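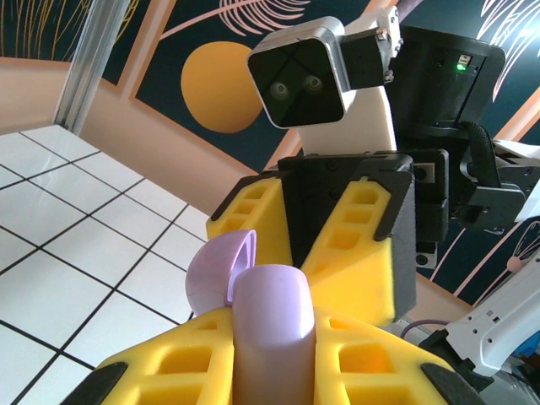

Anhang 1: Zylinder mit runder Oberseite und Hohlschale, helles Lavendel

Ticket 476
Betreff: Etikettendrucker schneidet die letzte Zeile ab
Standort: Iltard, Packplatz am Fenster
Gerät: Bang 370, Netzwerkanschluss
Software: Drurkero, Modul Etiketten
Gemeldet von: Mi-kyung Jang
Bearbeitet von: Eduardo Dizon
Priorität: mittel
Status: gelöst, unter Beobachtung

Meldung (Jang, Friday-Schicht, 7:40 Uhr)
Seit heute früh fehlt auf den Artikeletiketten die unterste Zeile, also Farbname und Charge. Der Strichcode ist vollständig und lässt sich scannen. Gestern Nachmittag war noch alles in Ordnung. Betroffen sind alle Artikel, bei denen die Farbe auf dem Etikett steht. Die Versandetiketten vom anderen Drucker sind normal. Ich habe den Bang aus- und wieder eingeschaltet und eine neue Rolle eingelegt, ohne Änderung. Die Farben schreiben wir im Moment von Hand auf die Tüten, bei den hellen Tönen gibt das sonst Verwechslungen.

Rückfrage (Dizon, 8:05 Uhr)
Bitte drei Dinge prüfen:
Welche Vorlage ist in Drurkero eingestellt (Name steht unten links im Druckfenster)?
Sieht man die Zeile in der Druckvorschau?
Fehlt sie ganz, oder ist der obere Rand der Buchstaben noch zu erkennen?

Antwort (Jang, 8:20 Uhr)
Vorlage heißt „Artikel klein, Farbe unten“. In der Vorschau ist die Zeile da. Auf dem Papier sieht man beim großen L noch einen winzigen Strich ganz oben, danach kommt leeres Etikett. Platz wäre genug, es ist unten gut ein Fingerbreit frei.

Bearbeitung (Dizon, 8:45 Uhr)
Vorlage im System geöffnet. Letzte Änderung liegt im Januar, kommt also nicht in Frage. Druckdaten in eine Datei umgeleitet und angesehen: Die Farbzeile ist enthalten, Position stimmt, Zeichensatz stimmt. Drurkero schickt eine Etikettenhöhe von 476 Punkten. Der Fehler entsteht damit hinter der Software, entweder im Treiber oder im Gerät.

Zum Vergleich dieselben Druckdaten an den Bang in Ellau geschickt. Kollegin dort bestätigt am Telefon: Etikett vollständig. Gleiche Firmware, gleiche Rollen.

Bearbeitung (Dizon, 9:10 Uhr)
Treiber auf dem Packplatzrechner entfernt und neu installiert. Testdruck von Frau Jang: unverändert, letzte Zeile fehlt. Danach die Druckdaten ganz ohne Treiber direkt an die Adresse des Druckers geschickt, ebenfalls unverändert. Treiber ist damit raus.

Nachtrag (Jang, 9:25 Uhr)
Falls es hilft: Die Testseite, die der Drucker selbst ausgibt, wenn man die Vorschubtaste gedrückt hält, ist auch unten abgeschnitten. Der Rahmen hat nur drei Seiten.

Bearbeitung (Dizon, 9:50 Uhr)
Hilft sehr, danke. Konfiguration des Druckers über das Netz ausgelesen. Dort steht als Formularhöhe 370 Punkte. Das ist keine Werkseinstellung und passt auch zu keiner der Rollen, die wir in Iltard verwenden. Alles unterhalb dieser Höhe wird verworfen, der Vorschub läuft aber trotzdem bis zur Lücke weiter. Deshalb bleibt unten Papier frei und die Etiketten verrutschen nicht.

Normalerweise überschreibt die Höhe aus dem Druckauftrag den gespeicherten Wert. Im Gerät war jedoch zusätzlich der Schalter „Formular sperren“ gesetzt, dann gilt immer der gespeicherte Wert. In Ellau ist der Schalter aus.

Maßnahme: Sperre aufgehoben, Höhe auf 476 gesetzt, Konfiguration im Gerät gespeichert, Drucker neu gestartet. Bitte ein paar Etiketten drucken, möglichst mit langen Farbnamen.

Antwort (Jang, 10:15 Uhr)
19 Etiketten gedruckt, quer durch die Farben. Zeile ist überall da, auch bei „Lavendel hell, matt“, das ist unser längster Name bei den kleinen Teilen. Die handbeschriebenen Tüten kleben wir nach.

Bearbeitung (Dizon, 10:20 Uhr)
Gut. Ich lasse das Ticket offen, bis klar ist, woher der Wert kam. Hat jemand gestern Abend oder heute früh am Drucker oder am Rechner etwas eingestellt?

Antwort (Jang, 12:30 Uhr)
Habe in der Mittagspause herumgefragt. Die Spätschicht hat gestern die schmalen Regaletiketten gedruckt und dafür das alte Einrichtungsprogramm benutzt, das noch auf dem Desktop liegt. Die Etiketten sind wohl erst über die Lücke gelaufen, dann wurde dort eine Höhe eingetragen und ein Haken gesetzt, „damit es so bleibt“. Danach war Feierabend und der Drucker wurde ausgeschaltet.

Bearbeitung (Dizon, 13:05 Uhr)
Das erklärt es. Das alte Programm schreibt die Werte direkt in den Speicher des Druckers, und der Haken ist genau die Formularsperre. Dass die Regaletiketten über die Lücke gelaufen sind, hat eine andere Ursache: In Drurkero war für sie nie eine eigene Rolle hinterlegt, der Auftrag ging also mit der Höhe der Artikeletiketten raus.

Erledigt:
Rolle „Regal schmal“ in Drurkero angelegt, Höhe 370, Vorlage zugeordnet.
Verknüpfung zum alten Einrichtungsprogramm vom Desktop entfernt. Das Programm selbst ist noch installiert, wird für Firmware gebraucht.
Einstellungsmenü des Druckers mit Kennwort versehen, liegt bei den übrigen Gerätekennwörtern.
Konfiguration gesichert unter dem Gerätenamen, damit man sie beim nächsten Mal vergleichen kann.

Hinweis für den Rollenwechsel (bitte an den Packplatz hängen):
1. Drucker öffnen, Rolle wechseln, Deckel schließen bis beide Seiten einrasten.
2. Vorschubtaste einmal kurz drücken. Es kommt ein leeres Etikett.
3. In Drurkero unter „Rolle“ die eingelegte Sorte wählen — erst danach drucken.
4. Läuft der Druck über die Lücke, Taste „Kalibrieren“ im Druckfenster benutzen. Am Gerät selbst nichts verstellen.

Antwort (Jang, 14:10 Uhr)
Hängt. Regaletiketten ausprobiert, passen jetzt ohne Nachstellen. Eine Frage noch: Nach dem Wechsel zurück auf die Artikelrolle stand in Drurkero weiter „Regal schmal“. Muss man das jedes Mal selbst umstellen?

Bearbeitung (Dizon, 14:25 Uhr)
Ja, der Bang meldet nicht, welche Rolle eingelegt ist. Drurkero merkt sich die letzte Auswahl je Arbeitsplatz. Man kann die Rolle fest an die Vorlage binden, dann kommt beim Druck eine Abfrage, wenn beides nicht zusammenpasst. Habe ich für die Artikelvorlagen eingeschaltet. Wenn die Abfrage beim Packen stört, bitte melden, dann nehme ich sie wieder heraus.

Offen:
In Ellau liegt dasselbe alte Programm auf dem Desktop. Verknüpfung dort beim nächsten Termin ebenfalls entfernen.
Wiedervorlage in 8 Tagen, danach schließen, falls keine neue Meldung kommt.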